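Ticket 746 - Lultia two-arm kit, right gripper drops bottles
Opened July 2024
Status: waiting on customer

Hi Jostton support, me again! I've got the Lultia kit on trial and mostly love it, but the right arm keeps letting go of the narrow bottles partway through a tray-loading run. It failed 18 times out of 70 last night. Jars are fine (go figure). I already re-homed both arms, swapped the finger blocks left to right and went back to the January firmware. Same drops, same side.

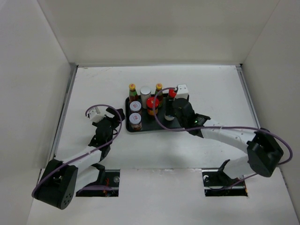 Neusa Vieira

The dark bottle with the red cap is the one I'm testing with, and the right gripper has it upright at the tray. My grip force is set to 549 in the Barta panel, which I never touched after setup. Is that too low for this bottle, or does the number mean something else on the right arm? Also, the purple cable makes a pretty big loop over the tray on that side, and I'm wondering if it tugs on the wrist when the arm reaches back. Could you send me the clip layout you recommend? I'll hold off on the next run until I hear from you.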